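Ranine roasting tin, large: my review after one summer

I bought this tin in July from the kitchen shop in Bonbridge, the small one behind the bus station. My old enamel tin had lost a piece of its coating in one corner and I did not like to cook in it any more. The Ranine was not the cheapest, but the lady in the shop let me hold three different tins, and this one was the heaviest.

I cook for a family of seven when everybody is at home, so size was the first thing for me. Two chickens fit next to each other, with potatoes between them. Please measure your oven before you buy. Mine is an ordinary built-in oven and the tin goes in with the door closed, but there is only a finger of space on each side, and with thick gloves it is not easy to take it out.

The tin has no coating. It is plain steel, and the paper that comes with it says you may use metal spoons in it. I do. The heat is even, and the bottom did not bend at 220 degrees, which my old tin always did with a loud bang. My neighbour Iolo Gwilliam borrowed it for a leg of lamb and brought it back with the same opinion, and also with some of the lamb.
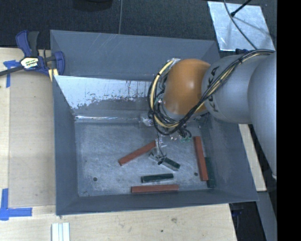 The most common question I get from friends is about cleaning and scratches. Food does stick, mostly the sugar from carrots and onions. I fill the tin with warm water and a spoon of soda, leave it while we eat, and then most of it comes off with a brush. With steel you must accept that it will not stay like a mirror. Bare metal that is used for work gets a cloudy floor full of fine scuffs, like the grey sheet-metal bin in the photo, and a few pale scratches high on the wall as well. On my tin the marks came in the first two weeks and after that I stopped seeing them. They change nothing in the taste, and the gravy does not stick more than before.

Now the things I like less. The handles are folded from the same sheet as the sides and they are narrow. When the tin is full of hot fat I want something better to hold. Also the corners inside are quite sharp, so a round spoon does not reach the last of the sauce. My friend Mrs Đỗ has the Vetley tin with round corners and for gravy hers is clearly better, but it is too small for my family.

I tried the dishwasher once. It came out with grey spots and I needed 13 minutes with vinegar to remove them, so I wash it by hand now.

I would buy it again for big meals. For two people I would take the smaller size, if the shop has it.

Written September 14, 2019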